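The Polite Release

I had been at Menix for five weeks when they let me write the bit that lets go.

Everyone wants to write the grasp, you see. Grasping is glamorous. Olaia Arroyo had the grasp, and had had it since July, and she guarded it the way my gran guarded her stock cupboard. What was left for me was a file called release_policy, 368 lines long, most of them commented out, with a note at the top from Kauko Nieminen that read "DO NOT TUNE BY FEEL". Kauko had then tuned it by feel and gone off to work on the planner.

The customer was Lindia, who ran little museums and wanted a hand that could take a card from a visitor and give it back nicely. Nicely was in the contract! So all day long we passed things to Kong (that was our name for the whole stack, arm, hand and code together) and Kong passed them back, or didn't.

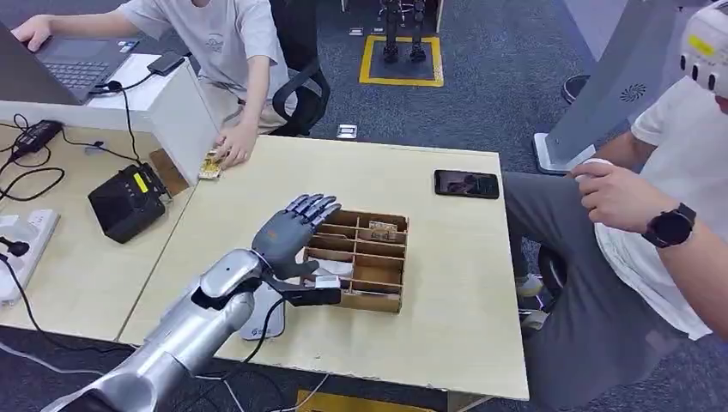 Mostly it was the didn't. My release waited for a tug. The tug had to cross a threshold and stay across it for five control ticks, and only then would the fingers open. Lovely on paper. But people don't tug at a robot. They put their fingers on the card and wait to be given it, very sweetly, and Kong waited to be tugged, and the pair of them would stay like that until I coughed.

"It's shy," said Ieva Pētersons.

"It's a threshold," I said.

"Well, your threshold's shy."

I lowered it. Run 726 was the first with the new number, and Kong let go of the card the moment its own elbow moved, because the elbow moving felt exactly like a tug from the inside. I spent that evening subtracting the arm from the hand, if that makes sense. You work out what the force ought to be from the motion alone, take that away, and whatever's left over is a person. I ate a whole packet of custard creams doing it and got crumbs in the space bar.
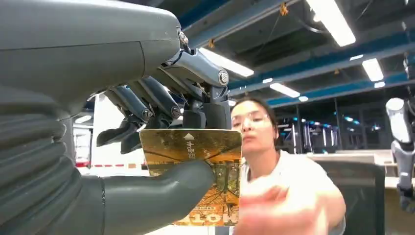
The leftover was tiny. I plotted it and there was hardly anything there, a sort of shiver and then a slope. Kauko came and looked over my shoulder, smelling of oranges, and put his finger on the slope.

"Who's that?"

"What do you mean, who?"

"That one. It's got a little step in it."

I looked up the run and it was Ieva. He pointed to another, long and lazy, and that was Dumisani Mtshali, who takes a thing from you as if he might change his mind. After that I couldn't stop seeing it. Olaia went in fast and flat. Mine had a wobble at the front, like somebody about to apologise, and I went off it rather.

So I threw out the threshold. I kept the old lines at the bottom of the file, commented out, with the rest of the graveyard, and wrote something that followed the slope and loosened as it rose, a bit for a bit. No waiting for a verdict. If you went slowly, it went slowly. It took me three goes to get the sign right.

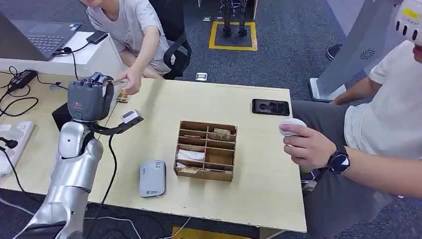
Angeliki Panagiotou came down from Plillow, the people who were paying for Lindia's side of it, and wouldn't take her coat off. She had a library ticket in her purse that had been her grandmother's, stamped 1938, soft as cloth, and she wanted to use that. I said we had plenty of cards. She said she could see that.

I watched the numbers instead of the hand. I always do, I'm a coward. The grip came up and held well under the limit Olaia had set for paper. Then the arm finished its move and the leftover went quiet, flat as anything, and stayed flat, and I thought oh no, she's waiting, she's being sweet at it.

Then the shiver. Then a slope I'd never seen before, very slow, with a stop in the middle where she must have changed her hold. The fingers stopped with her. I hadn't written that, not on purpose. It just fell out of the sums. When she carried on, so did they.

"Oh," she said. "My mother used to do that with photographs."

She put the ticket back in her purse and asked where you could get a coffee, and Dumisani took her. 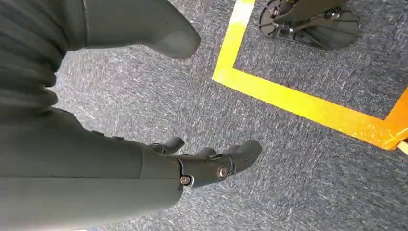
I saved the log with everybody else's and then couldn't think what to call it. The others were all run numbers. In the end I put 2025-04-27 and her initials, and Kauko told me off for breaking the naming scheme, and I said I'd fix it after lunch.

Olaia wanted to know if I'd have a look at the grasp.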